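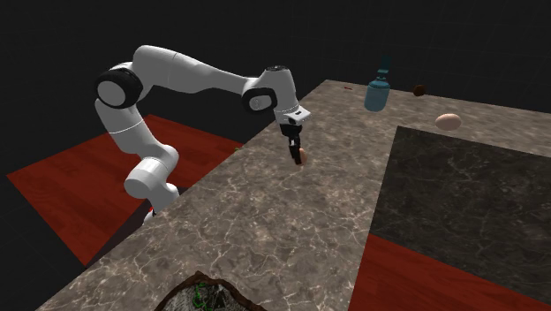
Rendering: a robot arm over a stone countertop.

Against the Two-Hour Town

Skeltside gets two hours. I have checked this in every guide I could find, and they agree on it the way doctors agree on handwashing. You come off the morning ferry, you climb the 116 steps to the lookout, you eat a fish sandwich on the harbor wall, and then you get on the bus to somewhere better. One website gives it ninety minutes, but that writer skipped the sandwich.

I stayed five nights in February. The woman at the guesthouse desk asked me twice whether I had the dates right, and then asked if I was there for a funeral.

I'd like to make the case for this kind of trip, and I know it's a hard sell. The travel business runs on density. A day is good if it has a lot in it, and a town is good if it can be got through. The trip planner on my phone, a chirpy thing called Osasis, gives each plan a score, and when I told it I was spending five nights in Skeltside it gave me 18 out of a possible hundred. It then suggested I "unlock more value" by adding a gorge. The gorge was four hours away by bus. I am sure it's a fine gorge.

What does a person do in a two-hour town on the second day? Well, the first thing is that you go back up the steps, because you feel you should, and you find that the view is still there and you have no feelings about it whatsoever. It's a bay. There is a rail to lean on and a sign telling you what you would see if it were clear. I went up three times in all, and by the third I had stopped taking out my phone and started reading the sign, which has a spelling mistake in the word "peninsula" that I've come to think of fondly.

The second thing is the church. The guides say "built in 1508" and leave it there, as if the date were the attraction. On my first afternoon I looked at it for the time it takes to look at a church. On the third day it rained hard and I went in and sat for most of an hour, mainly to dry my socks, and a man came and practiced the same eight bars on the organ over and over. He kept missing the same note. I found myself pulling for him. I can't tell you a thing about the vaulting, and I could hum those eight bars for you right now.

Then there is lunch. My whole theory of travel may come down to lunch. The two-hour visitor eats the fish sandwich at the place by the ferry ramp, which has a menu in six languages and a laminated picture of the sandwich, in case the six languages didn't cover it. It's a decent sandwich. It's also the only one most visitors will ever have in Skeltside, so it has no reason to improve. By day two I had wandered uphill to a lunch counter called Hutapea, where the noodle soup comes in a bowl the size of a hubcap and the only menu is a piece of cardboard leaning on the register. The first time, I was handed the soup without comment. On the fourth day I got the soup and a small dish of something pickled that I hadn't ordered. I have stayed in hotels with a pillow menu and felt less looked after.

Now, the objections. I've heard them all, mostly at dinner, from friends who have been to more countries than I have.

One is that vacation days are scarce and it's a waste to spend them watching rain hit a parking lot. I take the point. I get the same number of days as everybody else at my office, and I did have a bad moment on the second evening, sitting on the bed with a bag of peanuts, when I looked up the price of a flight home. But I have also done the other sort of trip. A few years ago I did six cities in eight days, and what I have from it is a folder of photos in which I can't tell two of the train stations apart. Nobody at dinner called that a waste. They called it ambitious.

Another objection is that this is just snobbery in a raincoat, and that people who brag about seeing nothing are as tiresome as people who brag about seeing everything. That one stings a little. I am, after all, bragging about it now. All I can say is that the smug feeling wears off by the second night, along with the guesthouse hot water, and whatever keeps you going after that has to come from somewhere else.

The last is that if everyone took my advice, Skeltside would fill up with people having authentic experiences and Hutapea would need a reservation line. I don't think we're in danger. Erkex, the company that runs the ferry, has put out a brochure for the coming season, and I read it cover to cover on the crossing home, there being nothing else aboard to read. Skeltside has half a page. The recommended visit has gone down to "a quick stop," and the fish sandwich has been promoted to the headline.

I did miss things. The museum was closed for the winter, and the boat tours don't start until the weather turns. I never made it to the far end of the beach, which on the map looked like a short walk and on foot had a river in it. If I go back I'll bring boots, and I'll ask for the room over the kitchen, where the radiator works.

Osasis sent me a message once I was home, asking me to rate my trip and offering again to add the gorge.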